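3.2. Disposition des coques sur le plan de travail

Le poste étudié à Lokcombe nous a réservé une très belle surprise : avec un mobilier aussi simple, l'ordre dans lequel on pose les pièces suffit à changer la lecture de tout le plan. Nous avions d'abord prévu de travailler sur le contenu des bacs, et c'est la table qui a fini par occuper la plus grande partie de la campagne ! Le protocole reprend celui de Gesness (80 poses, réparties en 6 séries), avec un seul changement, l'orientation des pièces, désormais fixée avant chaque série.
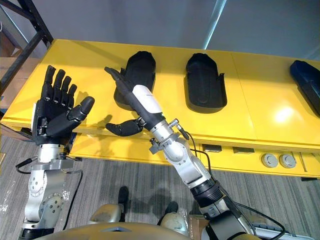

La consigne d'orientation tient en une phrase et s'apprend en une minute. Une pose est dite conforme lorsque l'axe long de la pièce est perpendiculaire au bord avant du plan et que les pièces voisines ne se touchent pas. Nous n'avons pas tracé de repères au sol ni sur le plateau, car l'alignement à l'œil faisait justement partie de ce que nous voulions observer. Sur les 80 poses, 70 étaient conformes dès le premier essai, un résultat franchement réjouissant pour un alignement sans gabarit.

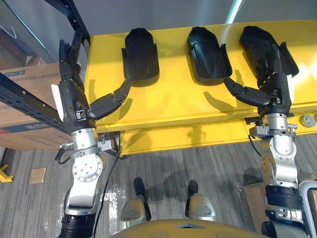 Le contraste entre pièce et support mérite qu'on s'y arrête. Dans les relevés de Clirkbridge, obtenus sur un plateau gris, les contours se perdaient vite et il fallait reprendre la lecture à la main. Quel plaisir, en comparaison, de lire trois coques noires en rang sur un jaune vif : le bout arrondi tourné vers le mur, le talon ouvert vers l'avant, chacune avec son ombre grise. L'orientation se vérifie d'un coup d'œil, et les rabats latéraux du talon donnent un second indice quand le bout est masqué.

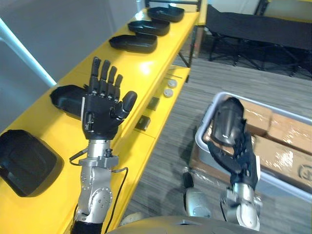
Page modifiée pour la dernière fois le 11 février 2021

Restait la question du bac. Sombat Somboon avait proposé de noter séparément les pièces posées à plat et celles posées sur chant, et cette distinction s'est révélée précieuse : une pièce sur chant rompt le rang et brouille la mesure des écarts. Le codage Khamphan, que nous avons repris avec enthousiasme, lui attribue donc une classe à part. Pour les bacs, nous notons la teinte, la position du rebord et l'angle sous lequel il est vu.
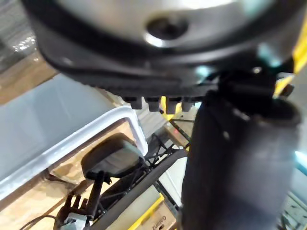 Figure 6. Rebord épais et angle d'un bac de rangement en plastique blanc translucide, vue rapprochée.

Le rebord blanc fournit une droite de référence très commode, bien plus stable que les parois, dont l'aspect laiteux varie avec l'éclairage. Les écarts mesurés à partir de cette droite sont repris dans la section 3.3, série par série.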